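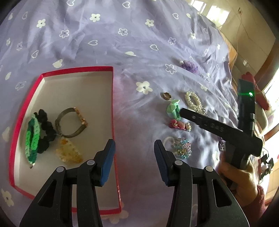

Demonstrations for the sorting task were recorded with a pair of hand-held grippers, so that an operator could show the motion directly and no robot arm had to be present in the home. Each of the 300 demonstrations ends when the operator judges the sort complete. The items are small and differ widely in shape and stiffness: in Figure 3, a claw hair clip and a bangle bracelet are already inside the open lid, while a satin bow clip and a pearl beaded hair tie lie on the printed bedsheet. The blue textured pads face each other across an open gap.

Figure 3. Hair accessories and the two hand-held grippers in the Wendumby sorting task.

A further 88 demonstrations were collected by remote control for comparison. They are treated separately in the next section.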